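About Fairweather Stoltow

Fairweather Stoltow is a permitting and compliance consultancy. We prepare applications, supporting studies and monitoring reports for projects that need approval under federal, state or local environmental rules. Our main office is in Sedden, with a second office in Skokthorpe.

Most of our work concerns water: stormwater discharge permits, construction site erosion plans, stream crossings, dewatering approvals and the renewal of industrial wastewater permits. We also handle air permits for smaller sources and the reporting that goes with above-ground storage tanks. We do not practice law and do not represent clients in court or at administrative hearings. Where a permit is contested, we work under the direction of the client's attorney and supply technical records and testimony as requested.

History

The firm was formed by the merger of two practices. Fairweather was a civil engineering office that designed drainage for subdivisions and public works yards. Stoltow was a sampling and field survey company. The two had shared projects for 12 years before they merged, usually with Stoltow collecting the data and Fairweather writing the report. The combined firm kept both names and both sets of project files. Records from the older practices have been indexed and remain available to the original clients or their successors on written request.

The Skokthorpe office opened in June of the year after the merger. It holds the field equipment, the sample storage room and the vehicles. Drafting, modeling and report production are done in Sedden.

What we do

Permit applications. We determine which approvals a project needs, which agency issues each one, and in what order they should be filed. The result is a permit matrix, delivered before any application is drafted. The matrix lists the agency, the form, the fee, the review period stated in the rule, the public notice requirement and the documents that must be attached. Clients often use it to set their construction schedule, so we revise it when a rule or a site plan changes and issue each revision with a new number.

Stormwater plans. We write pollution prevention plans for construction and industrial sites. Each plan includes a drainage map, a description of controls, an inspection schedule and a log. The plans are written for the person who will carry them out on the site. Control details are drawn at a size that can be read on a clipboard.

Discharge monitoring. Field crews collect samples at outfalls, record flow and deliver samples to an accredited laboratory under chain of custody. We do not run our own laboratory. Results are checked against permit limits on the day they are received, and any result above a limit is reported to the client the same day by phone and then in writing.

Public comment support. For rulemakings and draft general permits, we prepare technical comments on behalf of trade groups, towns and individual permit holders. Comments are limited to matters we can support with data or published method. We will tell a client when a proposed comment falls outside that limit.

Permit transfers. When a facility is sold, its permits generally do not move with the deed. We prepare the transfer notices, review the compliance record for open items and coordinate the effective date between buyer and seller.

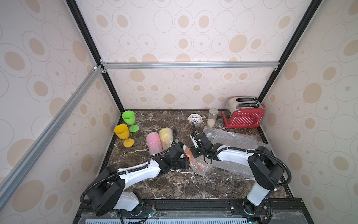 Expired and administratively continued permits are handled as a separate service. A permit that has passed its expiration date may still be in force if a complete renewal application was filed on time, but the evidence for this is often scattered. We assemble the filing receipts, completeness letters and fee records into a single file that can be shown to an inspector. If the evidence cannot be found, we say so in writing and set out the options.

How we work

Each project is assigned a project manager and a technical reviewer. The reviewer has no part in preparing the document and checks it against the rule text, the agency's instructions and the project data. Both sign the cover sheet. No application leaves the office with only one signature.

Calculations are kept in a separate appendix with inputs, method and source. Where an agency has published a required method, we use it. Where it has not, we state the method chosen and the reason for the choice. Model input files are provided to the agency and the client in their original format.

Site visits are made before drafting starts. Drainage maps supplied by others are often out of date, and a pipe that does not appear on a drawing can change which permit applies. During the visit we locate outfalls, confirm flow directions and note any area where material is stored outdoors - these three items account for most of the corrections we make to existing plans.

We keep project records for 18 years unless a permit or contract calls for longer. Electronic copies are held at both offices.

Who we work for

Our clients include contractors, aggregate and ready-mix plants, food processors, warehouse operators, small utilities, school districts and towns. Nearly 40 percent of our work by hours is for public bodies. We accept work from public and private clients but not from both sides of the same permit. A conflict check is run on every inquiry before we discuss site details, and the result is given to the person inquiring within two business days.

We do not accept contingent fees. Payment for an application does not depend on whether the permit is issued, how quickly it is issued or what conditions it contains.

Staff

The firm employs engineers, geologists, field technicians, drafters and document specialists. Professional engineers sign and seal work only in states where they hold a current license. Field staff complete safety training before their first site visit and repeat it every year. Confined space entry is not performed by our crews and is subcontracted when a project requires it.

New technical staff spend their first six months divided between the two offices. During that period they take part in sampling rounds, attend at least one agency pre-application meeting and prepare a full permit matrix under review.

Fees and proposals

Proposals are issued with a written scope, a list of assumptions and either a fixed fee or an hourly rate with a ceiling. Permit matrices and transfer notices are normally fixed fee. Monitoring is billed per event. Agency filing fees are paid directly by the client and are not marked up. Laboratory charges are passed through at cost with the invoice attached.

A change in scope requires a signed change order. Agency requests for additional information are included in the original fee if they concern our work. If they arise from a change to the project, they are billed under the change order.

Limits of our work

Material on this website is general information. It is not legal advice and should not be used in place of the rule text or an agency determination. Permit requirements differ by state and may be changed between the time a page is written and the time it is read. Readers should confirm current requirements with the issuing agency.

Contact

Inquiries about new projects should be sent to the Sedden office and should include the site location, the type of activity and any permit numbers already assigned. Sampling schedules and site access are handled by the Skokthorpe office. Both offices are open Monday through Friday and closed on federal holidays. Clients with a monitoring contract have a separate after-hours number, printed on the first page of the contract, for spills and unplanned discharges.

Page last revised December 14, 2018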